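Looking After a Wooden Table You Use Every Day
By Anastasia Gavalas
April 4, 2022

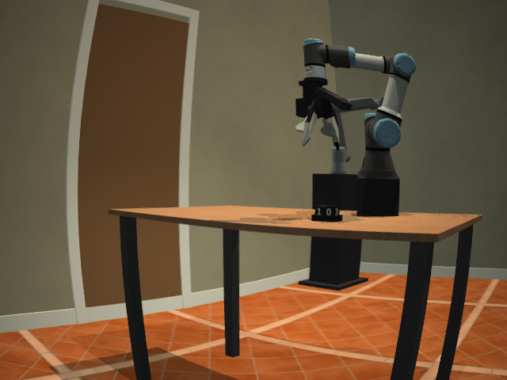
A wooden table with plenty of width to work on.

I've had the same kitchen table since we moved to Clanstead, and in that time it has been a bread board, a homework desk, a place to repot the geraniums and, for one long July, the spot where my brother-in-law took apart a lawn mower engine (on newspaper, bless him). People ask how it still looks so good, and the truth is that it doesn't if you get down close, but it's clean and smooth and it doesn't wobble, and I'm very fond of it.

Everyday wiping

Use a cloth that's damp and well wrung out, and go along the grain. Follow it with a dry tea towel. I add a drop of plain dish soap when supper has been greasy, then wipe again with clean water so it doesn't leave a film. I stay away from the spray cleaners with lemon in them. My mother swore by them and her table was always a little sticky, especially in summer!

White rings

If you've caught a ring from a hot mug and the table has a varnish on it, try the hair dryer first. Low heat, keep it moving, and give it up to 10 minutes before you give up. If there's still a ghost of it left, rub in a dab of mayonnaise, leave it while you get on with something else, and wipe it away. I know how that sounds. Inger Kragh from my quilting group uses petroleum jelly overnight and gets the same result, so use whatever is in the house.

Scratches and dents

Small scratches on a darker table can be softened by rubbing them with half a walnut (shelled, of course) and then buffing with your thumb, which warms the oil. For a dent in bare wood, lay a wet washcloth over it and touch it with a warm iron for a few seconds at a time. The steam swells the fibers back up. Don't try this on veneer, or you'll be writing to me about bubbles.

Oiling

This part is for bare or oiled wood only. A varnished table won't drink it in and you'll have a greasy mess to mop up. I do mine when the wood starts to look thirsty, usually when the heating has been on for weeks. Mineral oil from the drugstore is fine. Pour a little on a rag, rub it in well, wait 30 minutes and wipe off everything that's left. Then do the edges and the underside too, which most folks skip. A top that's oiled on one side only can start to cup.

Please lay those oily rags out flat outdoors to dry before you throw them away, especially if you've used linseed or tung oil. A wadded-up rag can heat up all by itself and catch fire.

The wobble

Check the floor before you blame the table. Turn it a quarter of the way around, and if the wobble changes legs, it's your floor, and a felt pad will cure it. If it stays with the same leg, tip the table over (with help, please) and tighten the bolts a bit at a time, going from corner to corner.

Next time I'll get to chair seats, and the cane ones in particular, as Tarun Shukla has written in twice about his.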